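Gathering Examples, Part 2: Good Takes and Bad Takes

Last updated: November 17, 2020

Print this page | E-mail this page

Okay, so last time we got as far as why the learner copies what it's shown, warts and all. Today is the practical side - how you sit down and make 270 takes without going crazy.

A take is one try at one task, start to finish. You hold the grippers, you do the job, you stop. For the Bodin set we want 100 takes per task before anyone trains anything. The Kesham group went straight to 900 and had to throw out a big pile of them, mostly for hands that wandered off in the middle.

Start every take with the grippers open. Move at the speed you'd use to hand somebody a cup of coffee. If you fumble, keep going and fix it! I love a good recovery, and the learner needs to see a few. What I don't want is a take where you stop and think for ten seconds (plan first, then start).

Move your object between takes, too. Turn it, slide it, put it near an edge. I'll be checking.
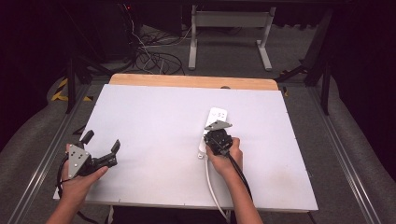 Two-handed tasks are where most of you will lose points. People tend to forget the hand that isn't busy, and the learner copies that hand just as faithfully as the other one. With the right gripper on the power strip, the left one is waiting open over the board, close by, and that's a fine place for it. Watch your cords as well - a trailing one like the strip's is part of the task, so vary how it lies from take to take.

For Thursday, read the Atico handout and bring 2 tasks you'd like to try in the Prurnville lab. Please pick something with a cord or a lid, I'm so tired of blocks.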